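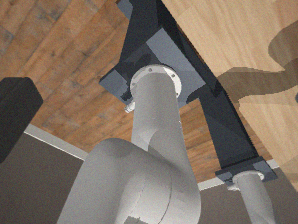

Flotano finally has an italic!

I've been nagging the people at Gridby about this since November, so you can imagine the noise I made when the email came through (sorry, neighbours). Flotano has been my favourite text face for ages, but setting a book in it meant borrowing slopes from something else, and they never quite matched.

The new italic was drawn by Jasmina Krasniqi, with Senad Georgiou doing the Greek and the Cyrillic. It comes in 2 weights, regular and bold, and there are 1,027 glyphs in each, small caps and old-style figures included. I've been playing with it all morning and the lower-case k is gorgeous – a little closed loop, very Szilágyi if you know her old posters. The ampersand I'm less sure about. It looks a bit pleased with itself next to the roman one.

Spacing is tighter than I expected, so give it a touch of air below nine point. Jasmina tells me the kerning around the quotation marks is being looked at again, and anyone who buys now gets the fix free.

If you already own the roman you can upgrade through Gridby's order desk, by post or by fax. They've also printed 400 copies of a specimen booklet, set by Vasilis Todorova, and mine is on its way. Ask for one when you order, they don't put them in automatically.

Posted 1999-05-30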